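Wrist joint faults out mid-pick, only on the left side of the bin
Posted in: Bin Picking & Grasping > Faults and Troubleshooting
July | by tallow_rd | 4 min read

Posting this in case somebody has seen the same fault. 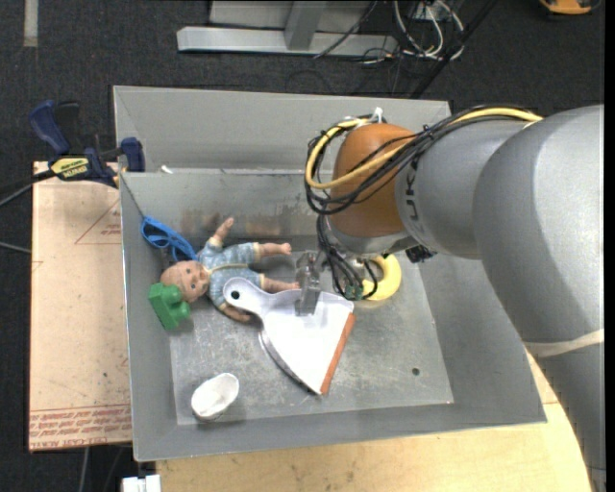 The arm runs a pick loop out of a metal bin with mixed household stuff in it. It ran fine for weeks. Since we changed the cable routing on the wrist it stops with a joint torque fault, always on the last wrist joint, and nearly always when the target is toward the left wall. I logged 1058 pick attempts and got 14 faults. None on the right side.

When it trips, the brakes come on and the arm stays where it is, fingers down in the bin. Twice it was still holding an item, and we had to jog it out by hand at low speed. Gripper is a Skatix two-finger. Controller log gives the fault code and a torque spike, nothing else useful.

Already tried: reseated connectors, lowered acceleration, checked the payload setting.

--
benchrat
Your yellow cable. Look at the loop it makes around the orange-brown cover. When the wrist rotates toward the left wall, does that loop get tight? I'd bet the joint is pulling against the cable and the controller reads it as a collision.

--
tallow_rd
It gets tighter but there is still slack at the end of the move. I pushed on it with a finger and it gave.

--
orrin_k
Slack standing still doesn't tell you much. Run it at full speed and film it.

I'd be more worried about the black wires hanging under the joint. They are loose, they are low, and you have a doll and a thick ring in that bin. One of those loops goes over a foot or through the ring and the arm lifts. That would give you a spike too, and sooner or later a broken connector.

--
mudflap_9
Disagree with both. I had this on a Brastska cell and it was the fingers touching the bin. Sloping walls are bad for this. The planner had a box with straight sides as the collision model, so near the wall it thought it had room it didn't have. Ours left marks on the metal.

Does your model have the slope in it?

--
tallow_rd
It has the slope, measured with a tape. Could be off. The back wall has a big patch of wear on it and the floor is scratched all over, but I got the bin used and couldn't say which marks are ours.

--
benchrat
If it was wall contact you'd expect it to have happened before you moved the cables too. He said it started after.

--
mudflap_9
Unless the payload or the tool frame got touched during the same job. People change three things and remember one.

--
orrin_k
Separate point, and I would put it ahead of finding the cause. How are you getting it out after a fault? If a person is reaching into the bin while the brakes are holding against a stretched cable or a jammed finger, there is stored force there. It can move when the brakes release. We had one jump on a Martinelli line when somebody cleared the part first and reset second. No injury, but his hand was right there.

Our rule now is jog up first, hands out, then e-stop, then clear whatever is stuck.

--
tallow_rd
We were clearing first. Will change that today.

--
vargas_mill
Cheap test. Empty the bin, lift the whole pick pose 100 mm, and run the same left side moves. Nothing to touch, nothing to snag. If it still faults, it's the cable. If it runs clean for a few hundred cycles, put it back at the normal height with the bin still empty. Then add the objects.

--
tallow_rd
Did that. Raised, empty bin, left side targets only, some 1000 cycles overnight. Five faults. All at the same wrist angle, within a couple of degrees.

Filmed it as orrin_k said. At speed the yellow cable swings out, comes back and catches on the edge of the joint cover for a moment, then pops free. You can't see it at jog speed at all.

--
benchrat
There it is. Make the loop smaller or move the tie point back along the arm so it can't swing that far. A Zuvitz swivel clamp would do it, but so will a strap.

--
mudflap_9
Fair enough on the cable. I'd still check the bin model.

--
orrin_k
And tie up the black ones while you have it apart.

--
tallow_rd
Strapped the yellow one behind the cover and shortened the loop. Black wires are next, I need a longer sleeve for those. It has been running since 7 a.m. with the objects back in and no faults so far. Bin gets measured again before I turn the speed back up.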